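The Autoclave Has Opinions

I have been the person in charge of the autoclave at our clinic for a year and a half, a post I got by being the only one in the staff meeting who asked what the beeping was.

We are a small veterinary practice with a small lab attached, and the autoclave lives in the lab, in a nook that was obviously a coat closet once. It's a Drundo, the tall kind with a door like a submarine's. It came used from a dental group in Granasbridge that was closing its second office, along with a binder, two spare gaskets and a rack that doesn't fit it. We paid $1,553 for it, delivered. The dentists threw in the rack as a gesture.

I should say that I came to this job to trim beagles' toenails and answer the phone. I now know what a Bowie-Dick test is. I've said the words out loud at Thanksgiving, to my aunt, who asked.

What you learn first is that steam is fussy. I grew up thinking of it as the stuff that comes off soup. Steam for sterilizing has to be the right kind, with the air pushed out ahead of it, because a pocket of air trapped in a pack will sit there all through the cycle like a teenager on a family vacation, taking part in nothing. So the machine pulls a vacuum, lets steam in, pulls again, lets steam in again, and sounds the whole time like a bus kneeling at a curb.

Then there's the loading. Everyone loads an autoclave the way they load a dishwasher, meaning everyone has a system and everyone else's system is a crime. Our morning people stack pouches flat. I stand them on edge, paper side to plastic side, with room between them. The binder agrees with me. I have photocopied that page and taped it to the closet wall at eye level, and then, after a week, at a lower eye level for Denise.

Overloading is the big sin. The label on ours says to leave space at the walls and not go above the line, and there is a line, stamped right into the metal, and people treat it the way they treat the line on a coffee maker. In spring we get a lot of spays, and by four in the afternoon there's a heap of instruments and somebody always wants to do one large load and go home. One large load comes out damp. A damp pack doesn't count as sterile no matter how hot it got, so you open the door, look at the wet pouches, say a word, and do the whole thing over in two loads. You get home later than if you'd done two to begin with. I have explained this with a drawing.

The other thing I didn't expect was the paperwork. Every cycle gets a line in the log: load number, time, temperature, who pressed the button, what the indicator strip did. Our load numbers started at 1 when the machine came, and in May we hit 1,111, which I thought deserved something. I brought donuts. Most people assumed it was a birthday and two of them sang.

I like the log more than I let on. There's a kind of soap opera in it if you know the handwriting. There's the week the printer ribbon faded and all the temperatures had to be copied off the display by hand, in four different pens. There's the Sunday emergency with the Great Dane, three loads back to back, the last one signed with something that might be a name and might be a seismograph reading. And there's a line from last fall that says only "door???" and has been initialed by me.
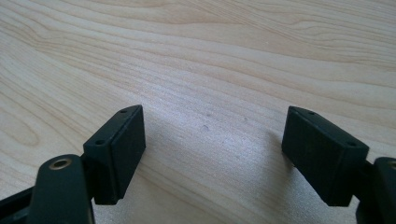
The door question was the gasket, as it usually is. Nassoro Nzioka said on the phone that in his experience nine calls out of ten were a gasket, and the tenth was somebody who'd been using tap water, and had I been using tap water. I had not. He then asked, gently, whether anyone else had been using tap water, and I said I would call him back.

Somebody had. The distilled jug had run out and the sink was right there. Our water is hard enough to leave a ring on a glass of itself, and what it leaves in a steam line is a chalky crust that works its way into the valves and, eventually, around the seat of the door. I spent an evening with a soft cloth and the descaler they sell for the purpose, at a price that suggests it's pressed from rare flowers. Then I put in one of the dentists' spare gaskets. You don't pull it to make it fit. You press it in at the top, then the bottom, then the two sides, and then you go around evening out the slack with your thumbs, and when you're done there's a bubble of extra rubber at one spot and you start again. I started again a number of times I didn't put in the log.

It sealed. I ran it empty, then ran it with the test pack, and stood in the closet listening to the bus kneel.

We now buy distilled water by the case, and it has its own shelf with a sign. The sign used to say PLEASE. It has been revised.

The spore tests go out once a week. This is the part I find hardest to explain at parties. You take a little vial with some very tough, harmless bacteria in it, you put it in the middle of the worst load of the week, you run the cycle, and then you incubate the vial and hope that nothing happens. A good result is nothing. You also incubate a second vial that never went in, to prove that the bacteria were alive in the first place, and that one is supposed to change color. So every week I have two vials side by side, one dead and one thriving, and I'm pleased with both of them.

We used to mail ours to a lab called Lukumay and wait for the letter. The letters were lovely, on heavy paper, and they arrived after we'd long since used everything in the load. Now we have our own incubator, a thing the size of a toaster that cost $200, and I read the vials myself the next morning before I've had coffee. We still send one out now and then so somebody other than me has looked.

People ask why we don't ship everything off and have it done. We did get a quote. Elthorpe, who handle a lot of the clinics up the highway, would pick up the dirty instruments and bring back clean ones for $75 a run, and for about an afternoon I was in favor. Then we worked out how many sets of instruments we'd need to own so that one could be on the truck, one could be on the shelf, and one could be in a cat. It was a lot of forceps. The meeting ended and I went back to the closet.

So the Drundo stays. It has settled in. It takes longer to warm up on cold mornings and it dislikes being started right after being drained, and I have stopped telling new people these things as if they were faults. I tell them to look at the strip, check the line, stand the pouches up, and write it down. I tell them to let the door sit open a crack at the end and leave the packs alone until they've cooled, which is the instruction they ignore most, and the gloves are on the hook for when they do.

Next month is the annual service. The valve gets looked at, the temperature probe gets checked against a better temperature probe, and I get a new sticker with a new year on it. I've cleared the good spot on the side panel for it. The rack that doesn't fit is still behind the door if anyone has a machine it belongs to.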